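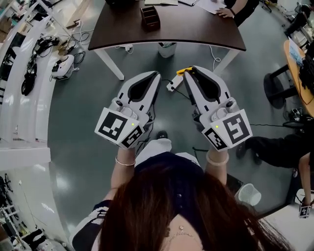 Holding the two white grippers out toward the table

Brirnarley Community Board > Weather & Emergencies > River level / who got the alert??

lsirko
Ok who on the low side of Herport got the phone alert last night. I got nothing. Neighbor across the street got it at 2-something, my phone was on, volume up. Water was already over the footbridge by then. Asking for real, not trying to start a fight

T_Maldonado
Got it. Two times. We're up on Meléndez and nowhere near the water so go figure

tlapale.c
nothing here either. woke up bc of the dog

Seraina Steiner
County page says 1,062 phones were sent the message and 300 households are in the evacuation zone. So it went out. Check your settings, a lot of people turn those off after the amber alert ones

lsirko
Settings are on. Checked first thing. Sent to 1,062 phones doesnt mean the right 1,062 phones, see Tiburcio above

Seraina Steiner
Fair but every time there's high water somebody says the system failed and half of them had it muted. The gauge at Brornus was posted all evening. Anyone could look

T_Maldonado
People sleep, Seraina

tlapale.c
^^ this. my mom is 81 she is not refreshing a gauge page at midnight

cuautle_c
Was at the school gym till 5. Cots ran out pretty early, then they opened the library side. 536 people signed in by the sheet at the door. Coffee was terrible, everyone was nice. If you left a gray duffel with a kids inhaler in it, it's at the front desk, PLEASE come get it
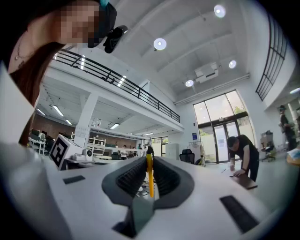 Yellow piece with a black tip, upright between the fingers

lsirko
Thanks for being there. Is Mill Rd open yet? Need to get back in for meds

cuautle_c
Closed at the dip. They let people through from the north end if you have ID with the adress on it. Was up to 20 minutes wait when I went by

T_Maldonado
North end is one lane now, fyi. Big tree down past the feed store. Don't try it in a low car

Seraina Steiner
I'll say it again, the sirens should of gone off. That part I agree on. Phones are one thing but we pay for sirens and I heard zero

tlapale.c
sirens are for the dam only. they said so at the meeting in September, after the last one

Seraina Steiner
Then what is the point of having one on our block

tlapale.c
ask them lol. I did. got a pamphlet

lsirko
There's a meeting June 9, 2026, town hall, 6:30. I'm going to ask for the actual map of who gets the alert. If you didn't get it, post your street (not house number) and I'll bring a list

T_Maldonado
Put me down as got it twice. They should fix that too

cuautle_c
Canal St, nothing. Sister on Orchard, nothing

tlapale.c
Orchard here too, upper end. nothing

Seraina Steiner
Got mine, Depot St. Late though – 2:40, and the water was in the garage at 2. Put that on the list

lsirko
Adding all of it. Keep em coming. Also does anyone have a working pump, basement has a foot in it and the rental place is out

T_Maldonado
Have one, needs a new hose. Msg me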